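Kitchen and Workshop Tips: Collecting Practice Runs for a Tabletop Robot Arm

These notes are for people who already have an arm, or a simulator with an arm in it, and want it to learn small kitchen and bench jobs from examples. They come from the Adivard workshop pages and have been added to over time, so they jump around a bit. Most of them apply equally to a real table and a simulated one. Where they don't, it says so.

Pick one job and write it down

Write the job as one sentence before you record anything. "Pick up the item and put it in the bowl" is a good sentence. "Tidy the table" is a bad one. If two people on your crew would do the sentence differently, rewrite it until they wouldn't.

Tape the sentence to the edge of the monitor. People drift. By the end of an afternoon someone will be nudging the bowl toward the item to save time, and those runs will teach the arm to push bowls.

Decide what counts as done at the same time. Ours is: item fully inside the bowl, gripper open, gripper clear of the rim. A run that ends with the fingers still in the bowl is not finished, and it goes in the redo folder.

Bowls, plates and cups

Start with a bowl that is wide and low. Tall narrow cups are hard for a beginner at the controls and the early runs will be mostly bumps. Move on to cups when your bowl runs look boring.

White bowls on a white counter give trouble to the camera and to tired eyes. A gray or blue cloth under the bowl fixes it cheaply. Pull the cloth flat before each batch. A wrinkle that lifts an item by half an inch changes the grasp, and you won't remember later which runs had the wrinkle.

On a real table, stick a square of rubber shelf liner under the bowl if it slides. Cut it smaller than the foot of the bowl so it doesn't show. In a simulator, check the friction setting on the bowl and the tabletop before blaming the operator. We lost two evenings to a bowl that skated away every time a finger brushed it.

Dry everything. A damp apple behaves differently from a dry one, and a rubber fingertip that has picked up dish soap is no good until it has been wiped with rubbing alcohol and left to dry.

Placing the items

Don't put the item in the same spot every time. It feels efficient, and you get an arm that goes to that spot whether the item is there or not.

An easy way to spread things out is to draw a grid on paper, number the squares, and pull numbers from a jar. Fourteen squares is enough for a small round table. Cross each one off as you use it and start over when the sheet is full. For simulated tables, have the script pick the spot, then look at a plot of all the starting positions before you begin. A bad random range shows up right away as a clump in one corner.

Turn the item too. A banana pointing left and a banana pointing right need different wrist angles, and you want plenty of both.

Include a fair share of spots near the rim of the table. Beginners avoid them, and then the arm has no idea what to do there. Keep them within reach, though. If the elbow has to straighten all the way out, the motion gets jerky and the run is hard to learn from.

Odd shapes

Round and square things go quickly. Lumpy things, such as ginger root, a bunch of radishes or a knotted dish towel, take more care, and they are worth the time. Grip the thickest part you can reach. If there are branches or knobs, line the fingers up so that they close across the middle and don't pinch a tip.

Come straight down when you can. Stop a little above the item, straighten the wrist, then lower. That short stop makes the run easier to cut into pieces later, and it gives the operator a moment to notice a bad angle. Keep the stop short, under a second. Long stops teach the arm to sit there.

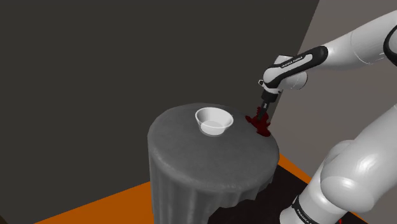

If the fingers close and the item squirts out, keep recording. Open, back up, try again from a slightly different angle. Runs with a slip and a recovery are some of the most useful ones you'll get, as long as they end properly. Mark them with an R in the log so you can find them. What you don't want is five slips in a row, and at that point it's better to stop and reset.

The path from the item to the bowl should go up first and then across. Lift high enough to clear the rim with room to spare. A low sideways drag looks quick on screen and knocks the bowl as soon as the item is a bit longer than the last one.

Let go low, near the bottom of the bowl. Dropping from a height makes things bounce, and soft fruit bruises on a real table.

Length of a session

Forty-five minutes at the controls, then a break. After that the hand gets sloppy, and the runs get slower without the operator noticing. Swap operators if you have more than one. Different hands make slightly different paths, which helps, but have them all read the sentence on the monitor first.

A practiced person can get 46 good runs out of a morning on a bowl job. New people get fewer and should not be hurried. Throw out anyone's first ten, including your own.

Our biggest set so far, stored under the folder name Plonov, holds 2,232 runs. It didn't need to be that large. The first few hundred did most of the work, and the rest mainly covered items we kept forgetting to include. If you are starting from nothing, do a small batch, train on it, watch where the arm goes wrong, and record more of exactly that.

The log sheet

Keep it on paper next to the controls, even if the software keeps its own. Columns that have earned their place:

Run number
Item
Square number
Which bowl
Operator's initials
OK, R or redo
Remarks

Remarks can be one word. "Sun" is enough to explain why a batch looks washed out. Write the remark right away. Trying to remember on Wednesday what went wrong last week is a waste of an hour.

Copy the files off the machine at the end of each session and open three of them at random. Check that the video plays, that the joint readings are there, and that the two line up. A camera that has dropped out will happily leave you a folder full of files with nothing in them.

Simulated or real?

Both have their place. A simulated table resets itself in an instant, never gets sticky, and lets a new operator crash the arm without costing anything. It is the best place to learn the controls. It's also handy for trying out camera angles before drilling holes in a wall.

The weak spots are soft things and contact. Simulated cloth may look fine and still be solid as a plank underneath, so don't use it to practice anything where the fingers press into the fabric. Fruit and vegetables are usually rigid shapes with a skin painted on. Check that the collision shape matches what you see. Some models are wrapped in an invisible hull that is much bigger than the item, and the fingers stop in mid-air.

Change the colors now and then. Walls, floor and tablecloth are all easy to vary in a simulator, and an arm trained in front of one wall color may fall apart in front of another. Change the light as well. Leave the size of the bowl alone until the basic job works.

On a real table, shut the blinds or stick to evening sessions, and use the same lamps throughout a batch. Save the variety for the next batch, done on purpose and written in the log.

Camera spots

Two views are enough for most tabletop jobs. Put one high and off to the side, looking down at an angle, so that the whole tabletop shows along with the gripper. Put the other on the wrist. Before you start, move the arm through the whole job slowly and watch for the moment when the forearm covers the item. There is nearly always one. Shift the camera until that moment is as short as you can get it.

Mark the tripod feet on the floor with tape. Someone will kick it.

Small fixes

Fingertips worn smooth: a strip of bicycle inner tube and double-sided tape will last a few weeks.

Glare on a glossy bowl: move the lamp before buying a new bowl.

Operator overshoots on the way down: turn the control speed down by a third for the last few inches, or for the whole run if your software can't do both.

Same item missed again and again: weigh it. Our Wusonel scale lives on the bench for this, and more than once the problem was an item too heavy for the grip setting.

Files from two sessions mixed together: sort by the first time stamp inside the file. The date on the folder changes when you copy it.

Real food gone soft: swap it out at lunch. Potatoes and lemons hold up for days, bananas don't. The plastic fruit sold in the Dubey craft aisle is fine for practice but very light, so keep it in a separate batch and write "plastic" on the sheet.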